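# The Last Ferry to Anach

Wouter Hoekstra came to Drarnilport at the end of December with one suitcase and the keys of his aunt's house.
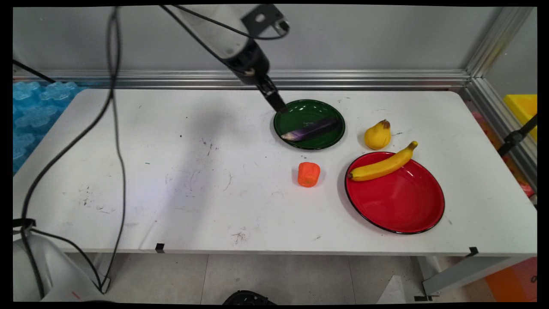
"Why did she leave the house to you?" asked the woman at the ticket window.

"Because I wrote to her," Wouter said. "Every month, for 20 years. My cousins sent cards at Christmas."

The woman looked at his ticket for a long time, as if the answer could be checked there. Then she told him the ferry to Anach was late, and that he should wait inside where there was a heater.

He sat down beside the heater. There was one other passenger, an old man with a bag of onions between his shoes. The old man watched him and finally said, "You are the nephew."

"How do you know this?"

"You have her forehead."

Wouter touched his forehead. He had met his aunt only two times in his life, once at a wedding and once at a funeral, and at both she wore a hat. In her letters she never spoke about how she looked. She wrote about the wind, the price of coal, and a neighbor named Forsberg, with whom she had a quarrel over a wall. The quarrel went on for so many letters that Wouter began to wait for it, like other people wait for a program on the radio. In one letter Forsberg moved a stone. In the next, she moved it back.

"Did you know her well?" he asked.

"We were neighbors," said the old man.

Wouter looked again at the onions, and at the big hands resting on the knees. He did some thinking before he spoke.

"Then you are Forsberg."

"I am."

The ferry came at half past four, when it was already dark. They stood together at the rail, although it was cold, and neither of them wanted to be the first to go in. The lights of Drarnilport became small behind them. Forsberg was quiet until they passed the last buoy.

"She won, you know," he said. "The wall. I let it stay where she wanted it."

"She never wrote that."

"No. I did it after." He moved the bag from one hand to the other. "In October. I carried the stones back in one afternoon. It is a poor wall, to be honest with you. It leans."

Wouter had 39 of her letters in his suitcase, the ones he liked most. The rest were at home in a drawer. He had planned to burn them all in her stove, because he had read about a man who did this and it seemed to him a respectful thing. Now he was not sure. In most of them there was something about Forsberg, and some of it was rude, but there was also the winter when Forsberg was sick and she carried soup to him every evening – and complained about his spoons.

"Can you read her handwriting?" he asked.

"I never had a letter from her," Forsberg said. "She lived next door."

The boat turned toward the island. A man came out with a rope and stood ready at the front, and somebody on the pier was swinging a lamp.

"I have some of them here," said Wouter. "We could read them. You will not like everything."

Forsberg thought about it. The ferry hit the pier softly and both men took hold of the rail.

"Come at seven," he said. "I will make the onions."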